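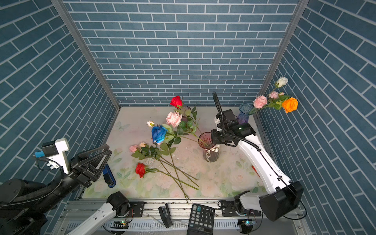 Artificial roses on the flower table, with the tall blue and purple vase at the back.

THE FLOWER TABLE: A PROGRESS REPORT

Readers of the April newsletter will remember that the Navulstead reading room was to have fresh flowers on the front desk all year round. Readers who have since visited will remember that it had them for a fortnight. The lilies went brown, the water went green, and a member who had come in to look up his grandfather asked whether something had died in the stacks.

So we have gone artificial. Liliana Cattaneo bought the lot from Pisharody, the wholesaler behind the bus station, where the smallest box on offer held 260 stems. We did ask if we could have fewer. We now own roses in red, white, pink, orange and a blue that has never grown in any garden in Navulstead, and the overflow is living in the map cupboard, on top of the maps.

Arranging them is harder than it looks. A real rose droops where it likes and you forgive it. A false one stays exactly where you bent it, and if you bent it badly it will go on accusing you until Christmas. Liliana's advice is to put one tall white bloom in first and build up the rest lower down, with the reds kept well apart so that the thing doesn't look like a raffle prize. Bahman Asadi's advice is to shove them in and turn the good side to the door. Both methods have been tried and you are welcome to guess which is which.

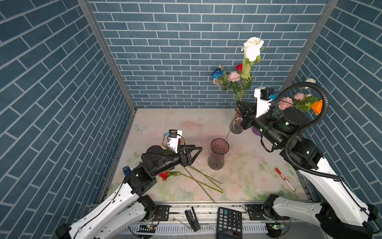
Vases have proved the more divisive subject. Fluted glass is pretty, but every stem slides down a groove and ends up leaning the same way, like passengers on a bend. Plain glass shows all the wire. Bahman wanted the old Geltton jugs brought up from the basement, until somebody remembered what had been kept in them. For now the fluted ones have it, and anyone who can tie a ribbon bow that stays level should speak to Liliana, who has gone off the whole business of ribbon.

A word about crumbs. The floral tabletop hides dirt beautifully, which has led certain people to believe there isn't any. Please wipe it down when you have finished, and shake the bits into the bin and not behind the radiator.

Spare stems are free to members. Take a dozen. Take two dozen. They do not need watering, although we have twice found that someone has.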